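Skomero wrist camera set, cell 4

Short notes on how the cell is set up and looked after. Please read them before you use the recordings.

Contents

The set has 1758 recordings from one arm. In 163 of them the camera mount had moved a little, and these are marked "shifted" in the index.

Gripper care

Wipe both fingers before each session. Check the screws on the finger bracket and the pivot bolt by hand — do not use the power driver. The plate with the cake stays on the orange woven mat or basket while you check the view, and the green screen stays behind it.
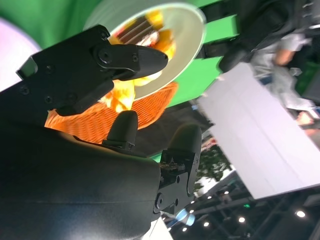

Known problems

The ceiling lights come into the view when the wrist is strongly tilted. We did not correct the exposure for this. Recordings from Finow use an older bracket, so please do not mix the two calibration files.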